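FOR IMMEDIATE RELEASE

Piswood Opens Pleat Repair and Rental Counter in December

PISWOOD – I'm Ulla Juntunen, and if you've ever sat on a school bus in a pleated skirt you already know why I'm writing this. I run Ekenier, the alterations shop next to the old post office, and this December we're opening a second counter that does pleats and only pleats. Yes, really!

We're calling it Raludano. My business partner, Kha Triệu, came up with the name over lunch and I've stopped asking what it means.

A little background for anyone who hasn't been in. Last year we took in 2,176 garments, and a big share of those were skirts from marching bands, choirs, dance teams and tennis clubs. Most of them didn't need sewing at all. They needed someone to sit down, find the old fold lines, baste them shut and press them again, slowly, with a proper cloth between the iron and the fabric. That's an hour of work on a bad one (two if somebody's dad has been at it with a hot iron), and it kept getting pushed behind the zippers and the hems.
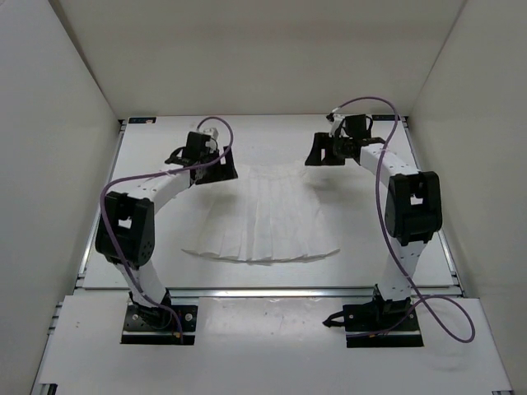 So the new counter gets its own table, its own steam press and its own opening hours, 7 a.m. to 2 p.m., so band parents can drop things off before work. A standard re-pleat is $40, with basting, pressing and a new hook and eye if yours has gone missing. Knife pleats and box pleats are the same price. Sunburst pleats we'll have to look at first – please don't be offended if Kha sighs.

We'll also be renting. We bought 600 skirts and kilts from Giáp, a costume house that was closing its warehouse, and I've spent most of the fall sorting them by waist size on my living room floor. Schools and theater groups can borrow a full set for a weekend or a season. Sizes run from small child to very tall tenor.

The move cost us $4,000 in wiring and shelving, which we paid for ourselves, and I'm still a bit giddy about the shelving.

"I learned pleating from my aunt, who made me unpick everything twice," said Kha, who will be at the counter most mornings. "I'll only make customers wait once."

Opening morning starts at 7 with coffee and cinnamon rolls, and Kha will be showing people how to pack a pleated skirt for travel (roll it lengthwise and slide it into an old pair of tights – try it!). Bring a skirt if you have one. We'll baste the first few while you wait.

Rental requests for spring shows can be left at the Ekenier front desk any time we're open.

Press contact: Ulla Juntunen, Ekenier, Piswood

###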